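## 4. Getting to Tondarstead, and what I found there

I should say up front that I went to Tondarstead expecting a day trip and stayed for 5 nights, so this section is longer than I'd planned. The upper valley sits at 900 meters, and the only road in follows the Nirov the whole way (you cross it more times than I'd like, on bridges I didn't love). The bus from the lowland station takes up to 90 minutes, depending on sheep.

My question was a simple one: do visitors come for the chapel, as every guidebook says, or for the summer pastures above it? Viorica Voicu argued in her thesis that the chapel does most of the work, and I more or less believed her until I started chatting with people at the bus stop. Most of them were there to walk! They had boots on, they had sandwiches, and several had never heard of the chapel at all. I did my talking at the stop itself, which probably tilts things toward walkers, and I'd love to see somebody repeat it at the lower parking lot.

The season matters too. In January the pasture trail closes and the two guesthouses go down to one, so a winter visitor is nearly always there for the chapel or for family. Roxana Iordache, who read a draft of this, thinks I'm really describing two different places that share a name, and I'm coming around to that. Her own notes from Skekico show the same split, with the market days there muddying things quite a bit.

Then there's the old herders' path, which locals just call Pop. It isn't on the regional map. I walked it twice, once in fog, and both times I met people coming down who had found it by asking at the bakery. Any count based on marked trails is going to miss them, and I suspect that goes for a lot of the older figures as well.

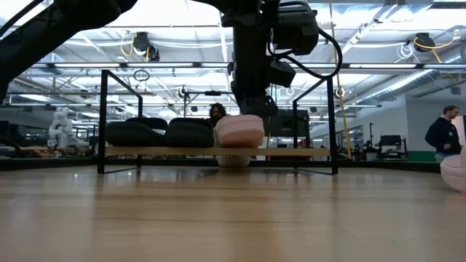 *Figure 2*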